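About Tenley Integration

Tenley Integration moves business documents between systems that were never designed to talk to each other. Purchase orders, invoices, shipping notices and stock updates come in from one side in one format and go out the other side in a different one. We build the maps, the schemas and the adapters, and then we look after them once they are running.

The company was started by Mervin Turcotte after a long stretch as a contract developer on messaging projects. His first customer was Bélanger, a food distributor with an order system that sent flat files and a warehouse system that accepted only XML. That interface is still running. It has been rewritten once, when the warehouse system was replaced, and it now handles 1,748 orders on a normal weekday.

What we do

Most of our work falls under message mapping. A customer sends us sample files from both ends, and we write the transformation, the validation rules and the error handling. We ask for real samples, including bad ones. A file that broke the old system tells us more than a specification does.

We also take over existing interfaces. Many companies have an integration server that was set up by someone who has since left, with orchestrations that nobody wants to open. We document what is there, put it into source control, and fix what needs fixing before anything new gets added.
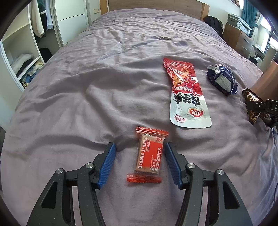

Product data is a field we have done a lot of work in, mainly for importers and wholesalers. A catalog record looks simple until it has to pass through four systems. Take a small wrapped snack bar like the one on the lilac-grey sheet: it may have one item number from the supplier, another from the importer, a unit code for the single piece, a different one for the carton, and a weight that one system stores in grams and another in ounces. We match these up in a lookup table the customer can edit, so a new item doesn't need a new release from us.

Our software

Gutness is our message tracking tool. It records each message as it arrives, after each transformation and when it is delivered, and it lets support staff search by order number instead of by message ID. It started as a set of SQL scripts. The current release is version 2, which added resubmission from the browser and a proper audit log. Gutness is included in all our support contracts at no extra charge.

Trurnier is our test runner for maps. It holds a library of input files with their expected outputs and compares the two every time a map is changed. The library has 969 test files at present, a large share of them for character encoding, date formats and empty elements. Customers get the files that cover their own interfaces.
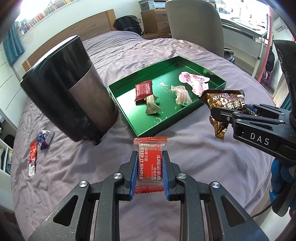

Packaging text in Chinese and English, including 山楂简单点 and "ORIGINAL FRUIT PULP"

Item names in more than one script are handled as UTF-8 from end to end wherever the receiving system allows it. If it doesn't, we agree on a fallback field with the customer in writing before the interface goes live.

How we work

New interfaces are quoted at a fixed price after we have seen the samples. Changes are billed by the hour. We work in a test environment first, then run the new interface next to the old one for an agreed period and compare the results. Go-lives are scheduled from Monday to Wednesday.

Support contracts cover business hours, with an on-call option for customers who ship at night. We currently look after 640 interfaces under contract. The person who answers the support line is one of the developers, and each customer has a named contact and a backup.

Working here

We hire developers with a background in XML, SQL and at least one integration platform. New developers start in September and spend their first weeks on support before they are given a project. Open positions are listed on the Jobs page.

Contact

For a quote, use the form on the Contact page and attach sample files if you have them. Please remove customer names and prices first. Existing customers should use the support portal.

Page last updated Sun 11 March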